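Course handout: Visit to the Hadgu open day, Wednesday session

Read before writing your visit report. Bring section 2 to the lab.

1. The demonstration

The task shown was transfer of dark granular material with a single arm and a parallel gripper, using a clear plastic cylinder and a red bowl.
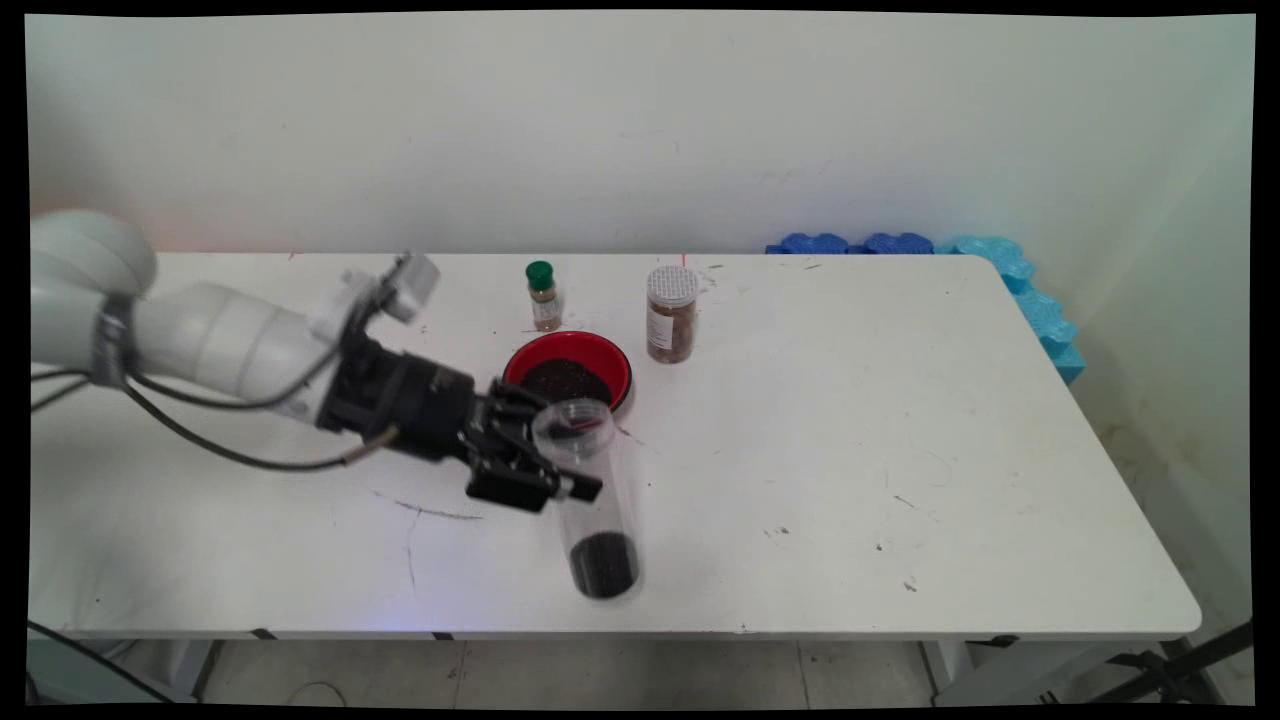

Prernholm

Pouring grains differs from pouring liquid. Flow starts when the tilt passes the angle of repose and can stop if grains bridge near the opening. Rotation speed at the wrist matters more than arm speed.

2. Grasp and sensing

A clear wall gives poor depth readings. Plan the grasp from the rim or from a known model of the container. The wrist view shows the rim and both finger contacts at close range.
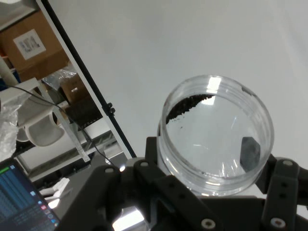 Nurnitz: Would a force reading at the wrist be enough to tell how much material has left the container? It would for slow pours, if the arm's own motion is subtracted first.

3. Pour position

Keep the opening over the bowl during the whole rotation. The wrist has to translate as it turns.

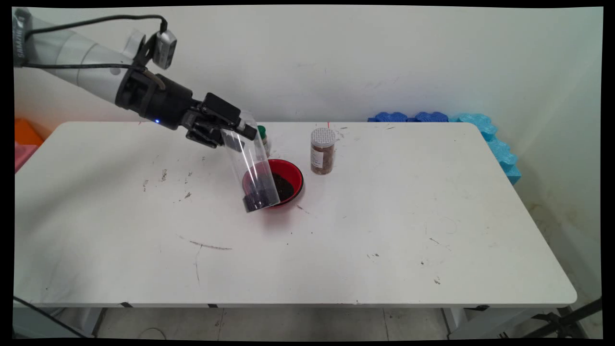

4. Report

Answer in 2 pages. Sketch the tool path and mark 3 points where the pour could fail. Submit in room 58.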